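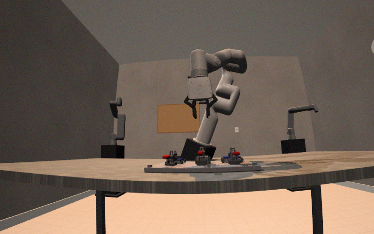
Section 4. Checking a simulated cell before you rely on it

4.1 Purpose of this section

Domulel will let you build a cell, place an arm in it and run a full clamping cycle before you have ordered a single bolt. It will also let you believe that the cycle is safe. The first of these is useful. The second is a habit we would like you to lose before you go any further.

A clean run in the simulator means that the arm, as modelled, did not touch anything else that had been modelled. It says nothing about air lines, swarf, a worn clamp, or the person who leans in to pick up a dropped part. Your risk assessment has to be done on the real cell, by people standing next to it. No report printed from Domulel replaces it, whatever your sales contact may have told you.

4.2 Before you start

You will need:
The drawing of the fixture board as built, with any later changes marked on it
The payload figure for the gripper with its fingers fitted
The Trestier clamp library, or your own models
A second person who did not build the cell

The last item is the one most often skipped. Two reviewers who sat together while the model was made count as one reviewer.

4.3 Setting up the fixture check

1. Open the cell and set the arm to its waiting position, gripper empty, well clear of the table.

2. Select each toggle clamp in turn and open Motion Range. If the field reads "static", the simulator is treating the clamp as a solid lump that never moves. Change it to "swept".

3. Enter the handle travel for each clamp. The library default is 90 degrees. Measure yours. We have seen clamps of the same type, from the same box, that did not agree.

4. Run each handle from open to closed and watch the grip at the end of it. The grip reaches further out than the body, and a path planned around the body alone will go straight through it.

5. Set the minimum clearance between the gripper fingers and any clamp to 15 mm. Do this with the fingers fully open, as their outer joints swing wide of the housing.

6. Repeat step 5 with the fingers closed, and again with a part held.

Note: Collision shapes are simpler than the shapes drawn on screen. Turn on Show Collision Shapes and look at the cell from table height. If a clamp has turned into a plain box, ask what the box leaves out.

Caution: Do not shrink a collision shape to make an alarm go away. If the alarm is wrong, write down why and have the second person sign it.

4.4 Neighbouring arms

Where a cell has other arms behind or beside the working one, Domulel loads them as scenery by default. Scenery looks right and does nothing. It will not move, and it will not raise a collision.

7. Open each neighbouring arm and set its type to "active", even if you have no program for it yet.

8. Draw its full reach, including places it is never meant to go. "It never goes there" describes a program, and programs get edited.

9. Where two reaches overlap, decide which arm waits and how it is told to. Record the signal by name.

4.5 Speed

The model ships with a tool speed of 700 mm per second. This number was picked so that demonstrations look brisk. It is not a recommendation, and it has no bearing on whether anyone may stand nearby.

10. Set the first-run speed as low as your controller permits.

11. Raise it in steps, and only after a full cycle has been watched at each one.

12. Enter the stopping distance measured on the real arm, carrying the real load. Leave the field blank until you have it. A blank field stops the report from being issued, and we would ask you not to type in a guess to get round that.

4.6 What a thousand clean cycles tells you

The batch tool runs 1,000 cycles overnight and prints a green tick. Please be wary of the tick. With variation switched off, the tool runs one cycle and then runs the same one again 999 times.

13. Switch on Part Variation and Clamp Variation before any batch run.

14. Add at least one run with a clamp left open. The arm should stop. If it carries on, your program is not checking the clamp state at all.

15. Keep the failed runs. A file containing only passes is hard to take seriously at an audit.

4.7 Sign-off

The record sheet asks for the builder, the reviewer, the model version and the date of the last change to the real fixture. If the fixture is newer than the model, the sheet is void and you go back to step 1.

Section text by Halfdan Brynjólfsdóttir. Reviewed by Aksel Hjaltadóttir, who asked for step 14 to be added. Revised in February. Guarding and emergency stops are covered in Section 5.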